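Unit 5: Comparing grippers on soft items
Droltville workshop, November handout

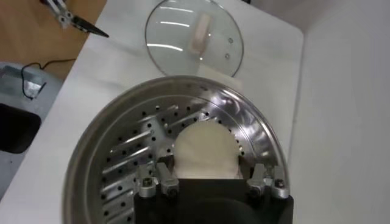

We compare two parallel grippers, the Dostine and the Kos, on soft items of up to 200 g. Before each trial, note the width of the open gap. With the jaws opened only to about the width of the bun, as they are in the steamer pot, a small sideways error puts a finger on top of the dough. Repeat with the gap set wider, then check for contact with the rim.

Log every attempt, including misses. Use the Gristier sheet and hand it in with your wrist camera files.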